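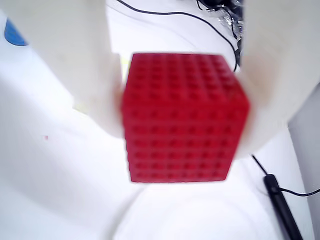
The growth number is not your paycheck

Every three months the government puts out a growth figure, and every three months I watch the same little play. The ministers smile or frown, the market goes up or down before lunch, and by the evening my neighbors in Hiltness are asking one another whether things are good now. I have lived in this town long enough to have been told many times that the economy was roaring, and I can remember very few of those times when the people in line at the pharmacy looked as if they had heard.

Last week's figure was a strong one, and I am glad of it, truly. I would never wish for a bad one. But I would like us to spend a fraction of the same attention on a much duller number, the one for what an ordinary household has left after rent, food, fuel and the bus. It comes out weeks later, in a table near the back of a report, and you need some patience (and decent reading glasses) to find it. For families in the bottom half it has hardly moved since December.

Take the Katsaros plant out on the river road. It had a wonderful year by any measure you like. Sales were up, the new line opened, and there was cake. It also went from 1,000 workers to 600, and the ones who stayed are working longer shifts for a raise that the price of eggs and heating ate by spring. All of that output goes into the national total, and quite rightly. The 400 people who left are in there too, I suppose, if they found work driving for Floson or stacking shelves at Paltum, though at wages that would make you wince.

I don't blame the statisticians, who do careful work and are always saying, to anybody who will listen, that their figure measures production and was never meant to tell us how people are getting on. We are the ones who keep asking it to. It is a bit like judging a supper by the weight of the groceries – you learn something, I grant you, but you wouldn't know who at the table got fed.

What would I do about it? I would start small. Publish the household income table on the same morning as the growth figure, on the same page, in type of the same size. Let the minister who comes out to take credit for the one stand there and answer for the other. It would cost next to nothing, and the data is mostly sitting there already. Then I would index the lowest wage to the price of basics and revisit it every 9 months, so that people aren't left waiting for an election year to catch up with the price of bread.

My friends in business tell me this would spook investors. Maybe so, for a week. But a shopkeeper on Main Street is an investor as well, and she is far more spooked by customers who put the good cheese back on the shelf. She has been telling me about it since winter, and she didn't need a quarterly report to notice.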